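About Ondow

Ondow sells hair accessories and small gifts for children and adults. Holger Solheim opened the business with one market table and a few boxes of headbands. We now have a shop, a packing room behind it and a stock list of 4000 lines, most of them small enough to fit in a coat pocket.

What we sell

Our main lines are headbands, clips, ribbon ties and bangles. We also keep a few soft toys, mostly plush faces and animals. The Tanoli range is for younger children and has plenty of fruit and bright colours in it. Vukent is plainer and sells better to teenagers and their mums. Everything can be bought singly.

Mixed tubs

Loose pieces go into plastic tubs by colour and theme, and customers in the shop are welcome to rummage. A pink tub might hold a fuzzy headband, strawberry ornaments, a beaded clip, a patterned ribbon tie and a round plush with a smiling face. Tubs are topped up each morning before we open.

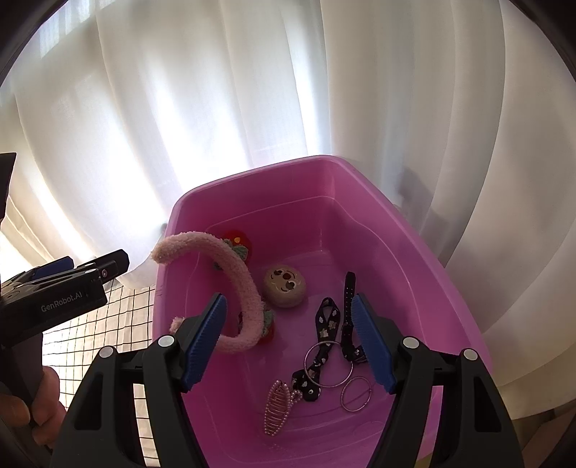 Orders and packing

Web orders are picked by hand from the same stock. Clips with beads are wrapped separately so they don't catch on fabric. Orders placed before noon leave the same day. Shops can buy from us too, with a minimum of 20 pieces per order, and trade price lists come out every November.

Returns

Unworn items can be sent back within 17 days. Please include your order slip.

Page last updated October 3, 2019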